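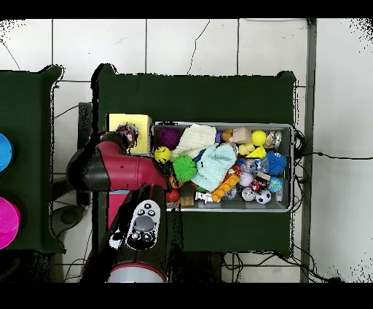

[balm-and-lotion] Re: grainy hand balm, again
From: Farzana Sandhu
Date: 29 November 2019
To: the list

Hi all,

Sorry for the slow answer, I had the in-laws for Thanksgiving and only got back to my mail this morning (there is a lot of pie left, if anyone is near Lunitz). I'm quoting Dee's message in pieces because there are a few different things in it and I have opinions on all of them!

> My hand balm has gone grainy for the third time this fall. It's smooth
> when I pour it, smooth the next day, and then a week or two later it
> feels like there's sand in it. Recipe is shea, a bit of cocoa butter,
> sunflower oil and beeswax. I melt it all together in a pitcher in a pan
> of water, take it off as soon as the last lump is gone and pour.

Oh, I have been exactly there. I had a whole summer of it. Shea is a mix of fats that set at different temperatures, and if it cools slowly the harder ones get together in little beads before the rest has firmed up. The beads are harmless and they melt when you rub them in, but no one wants to give that as a present and you certainly can't sell it.

Two things from your message jumped out at me. You say you take it off the heat as soon as the last lump is gone. I used to do that too, I was scared of cooking the goodness out of it or whatever the phrase was in the book I had. Now I keep the shea melted, on low, for a good while after it looks done. Twenty minutes, sometimes more if I'm on the phone. The lumps you can see are gone long before the tiny crystals are, and those are what the new grains grow on.

The other one is the cooling. You didn't say where you leave the tins. If it's on the kitchen counter with a towel over them, like I did (I thought I was being gentle with them), then stop doing that. I stir the pitcher in a bowl of cold water until it goes cloudy and starts dragging on the spatula, then pour quickly, then the tins go straight in the fridge on a cookie sheet. Leave the lids off until they're set or you get drips under the lid.

Please be careful about water if you do the cold bowl. One splash in the pitcher and you have a balm with water in it and nothing to keep it from spoiling. I put a folded dish towel around the rim. I have thrown out a batch over this and I was very cross.

> I've been buying my shea from Pirzada, the unrefined. Somebody at the
> market told me that's the whole problem and I should go refined. I don't
> want to because I like the smell and the color.

I don't think it's the whole problem. I've had refined go grainy on me too, in July, in a box in the back of my car. I've used the Pirzada unrefined for ages and I'm fond of it, the last tub was a bit smokier than usual but it settles once it's mixed. What I would do is look at the tub when it comes. If it's grainy in the tub it has melted and set again slowly on the truck, and you'll want the long slow melt for sure. My last one was like that down one side only.

If you want to try something in between, swap a third of the shea for mango butter. It's drier on the skin, and some people like that better in a hand balm anyway. My sister can't stand greasy hands and she's happy with the mango one. It costs more though, and it's a bit brittle in the tin when the kitchen is cold.

> How big a batch do you all make? I'm doing one big one for the holiday
> market and I wonder if the size is part of it.

Yes!! It is, I think. A big pitcher holds its heat forever. My biggest this year came to 1,296 grams on the scale and it was a pain from start to finish, the outside was setting while the middle was still like soup, and I was scraping the sides down the whole time. It filled some 35 tins and the last handful of those were the grainy ones, the ones I poured at the end when I was trying to warm it back up with a hair dryer. Don't do the hair dryer. Now I split it into 3 pitchers and do them one after the other. It takes up the whole afternoon but I get the same balm in every tin.

Speaking of the market, I've moved my table to the community hall side this year, next to the kids' corner. Last year I was by the door and the balm got so cold that the testers were like candle stubs and people just poked at them and walked off.

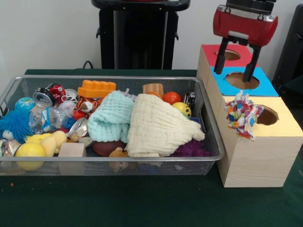

Wire basket of toys and the boxes with the round holes, on the green table.

Back to your message, Dee:

> Also, can I save the grainy ones? I've got a whole shelf.

You can, I've done it loads of times. Scoop it all out, melt it, keep it melted, cool it fast as above. Two warnings. If you used essential oil it will be fainter the second time, and I wouldn't just tip more in by guesswork, because you don't know how much is left and it's easy to end up with too much for people with touchy skin. I sell the remelted ones as lightly scented, or use them up at home on elbows and heels. And sniff it first! If there's any crayon smell or old-nuts smell, the sunflower has turned and no amount of melting is going to bring it back. That goes in the trash. I write the date I opened the oil on the bottle in marker now, and I put a little vitamin E in with the cool oils. It doesn't preserve anything, it only slows the oil going off, but with sunflower I think it's worth the few drops.

Don't scoop back anything people have had their fingers in, obviously. Testers get used up at home or thrown out.

> Last thing, is anybody using the Jimavico warmer? I'm tempted but it's
> not cheap.

I have one! I bought it secondhand from a lady who was getting out of candles. I like it a lot for the long melt because it holds steady and I can go and do something else, and I don't have the pan of water steaming away next to my butters. Things I don't like: the lid doesn't fit tightly on mine (could be that mine was dropped at some point), the cord is short, and the spout drips, so I ladle out of it instead. I wouldn't pay full price just for balms. If you do lotions as well, then maybe. A slow cooker with a jar standing in it did me fine for years, and I still get it out when I need both going.

One more thing, about the Samach tins, as I know a few of you ordered with me in the group buy. The new ones are a shade wider than the old ones and the lids do NOT swap. I found this out with a full tray in front of me. So if you have old lids lying around, keep them with the old tins, put a rubber band around them or something. My labels still fit on the top but the ones for the side come up short, there's a gap at the back about as wide as my thumbnail. I'm going to live with it until I run out. If you print your own you'll want to measure again before you do a whole sheet.

I have 3 sleeves of the old size left over, lids included, if somebody wants them for what I paid plus postage. Write to me off list please so we don't fill up everyone's mail.

Oh, and Dee, you asked back in the other thread about beeswax, pellets or the block. Pellets for me. I used to grate the block because it was cheaper and it smelled nicer, and I have never once gotten the grater properly clean again. It lives in the garage now. With pellets put them in first, with a little of the sunflower, and let them go clear before the butters join in. If you put it all in together the shea is melted ages before the wax, and you sit there watching the last few bits of wax float about and turning the heat up, which I'm fairly sure you shouldn't.

Could you post your amounts when you get a minute? By weight if you have it, cups make my head hurt. If it's heavy on the cocoa butter that might be making it worse, and then I'd try cutting that back first before you change anything else. And do put a couple of tins away somewhere you won't touch them, and check them two weeks later. Mine always look lovely the next day.

Let us know how the market goes!

Farzana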